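Ticket: spare finger pads and second gripper pair, whiteboard task — budget hold
Opened by Lorna Soriano. Status: waiting on quote
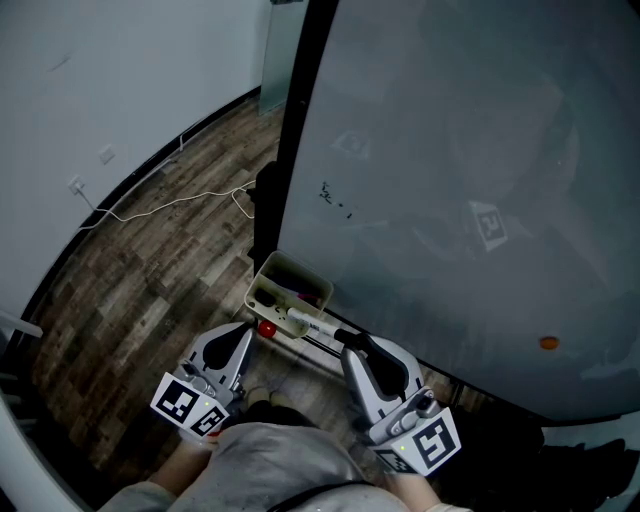 Need a decision on this before the PO closes. We asked for one spare set of pads and got told to price a whole second pair instead. Two different line items, please dont merge them again.

Background for purchasing: the marker and tray work goes through pads faster than the drawer and shelf work did. Datia quoted pads at $30 a set, second pair of grippers at $495. Shipping not in either number.

Update, Rogelio Espiritu
Checked stock in Demwood. No pads in the cabinet, the bag labeled pads is screws. Left pad on pair A is lifting at the tip, glued it back. Will hold for a bit. Not a fix.

Update, Lorna Soriano
OK so pads are urgent, second pair is not. Can we split? Pads from the consumables line, pair goes on the equipment request with everything else. What's left on consumables — is it still 400?

Update, Cherry Mae Layug (purchasing)
400 left on consumables through December, yes. Anything at 495 needs a second quote, I can't push it through with only Datia. Please get one from Lirex or tell me in writing that Lirex doesn't make a compatible part.

Update, Rogelio Espiritu
Lirex makes a jaw that fits the base but the markers have to be reprinted, their face is a different size. So compatible-ish. Sent them the drawing. Their rep wants to know the pad thickness and I only have the old spec sheet, can someone at Navarro measure a new one?

Update, Eduardo Tagle
Measured at Navarro, numbers are in the shared folder under pads. Also — if we're ordering, add dry-erase markers and another tray. Cheap stuff, we keep borrowing from the meeting room and they've noticed.

Update, Cherry Mae Layug
Markers and tray are office supply, seperate form. Not this ticket.

Update, Lorna Soriano
Fine. August 2, 2026, where we are:
Pads: approved, four sets, Datia, consumables.
Second pair: on hold for Lirex quote.
Reprinting markers: ask Ronaldo Baluyot for a cost, it has to be in the Lirex total or the comparison is useless.
Tray and markers: Eduardo files the form.

Update, Ronaldo Baluyot
Reprint is $72 for a full set incl. backing. Half a day to recalibrate after, not costed. Put it in the notes at least.

Update, Lorna Soriano
Added. Leaving open til Lirex answers. Rogelio pls post here when the pads ship, not in chat.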